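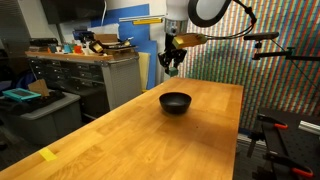

Does the residents' association have to renew the Edberg parking contract this year?
Only if the members vote for it before the notice period runs out, and the notice period is 37 days.

Courtois Street Residents' Association
Minutes, May 29, 2026
Chair and notes: Nadège Delorme

1. Last minutes. Approved with one change. "Agreed" under item 4 now reads "discussed". The chair does not recall anyone agreeing.

2. Parking permits. Edberg wants 3,000 dollars for another year and says illegal parking is down. Asked down from what, their letter does not say. Several members see the same vans on the corner every night. Edberg to send the actual ticket records -- not another chart. Vote held over.

3. Suvix app. Suvix is offering a free trial of its visitor pass app. The chair asked what it costs after the trial. The leaflet is silent on this. No action until there is a price in writing.

4. Street trees. The city has promised 20 new trees by fall. It made the same promise last year. Letter to go out again, this time asking for a planting date.

5. Noise at 111 Courtois. Ukico says the loading dock fans were fixed in May. Neighbors on the back side disagree. They will keep a log of times for the next meeting.

6. Other business. A request for speed bumps was heard and put on the next agenda.

We use cookies to improve your visit. Accept | Manage settings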